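Lundham Animation Archive - Member Forum
Board: Episode Guides and Numbering
Topic: Numbering of the two-part harbor story in Tolmont

Archive_Desk
Posted Jun 24, 2023
Members are asked to comment on a proposed change to the Tolmont episode guide. The harbor story is at present listed as a single entry, number 18, following the home video release. The original broadcast divided it into two half-hour parts with separate title cards. The desk proposes to list the parts as 18a and 18b and to leave all later numbers as they stand. Comments will be accepted until the end of June.

quillfeather
I support the proposal. The second part has its own writing credit, and the present entry gives that credit to the whole story. The summary also omits the scene in which the crew of the Ljungberg votes to turn back.

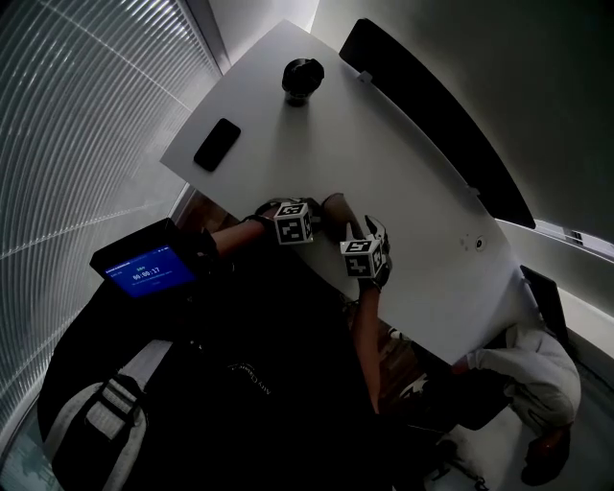 Which version does the guide treat as the standard text when the broadcast and the home release differ?

The broadcast version is the standard text under the guide rules, and differences in the home release are recorded in the notes field.

marrow_lane
I must object. If the broadcast version is the standard, the parts should be numbered 18 and 19, and every later entry should move up by one. Letters were introduced for recap specials. Using them for a regular episode will mislead readers who come to the guide for the first time.

Archive_Desk
The objection is noted. The desk would point out that 414 pages on the site link to Tolmont entries by number. Each of those links would need to be checked by hand if the later entries were moved.

marrow_lane
The amount of work involved should not decide a question of accuracy. The Binder guide was renumbered in full two years ago, and the old numbers were kept as redirects.

tidewatch
With respect to the previous member, the redirects in the Binder guide are still not complete. I reported three last week that lead to the wrong summary - one of them gives away the ending of the series. I would prefer the letters. 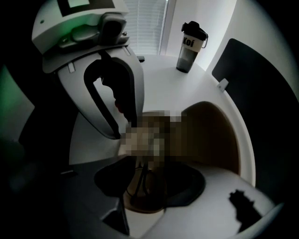
Work area, display unit by the window

quillfeather
May I suggest a middle course. The guide could carry two columns, one for broadcast order and one for release order. The page address would continue to use the release number, and no links would be affected. Post 1361 in the old numbering topic sets out a similar plan for the films.

marrow_lane
I could accept two columns, provided that the broadcast column comes first and contains no letters.

tidewatch
Agreed as to the columns. I do not agree that the broadcast order should come first. Most readers have only the home release.

Archive_Desk
A draft page with both columns will be placed in the test section. The order of the columns remains open. Members are reminded that corrections to the summary itself, including the Ljungberg vote, belong in the corrections topic and should quote the entry number now in use.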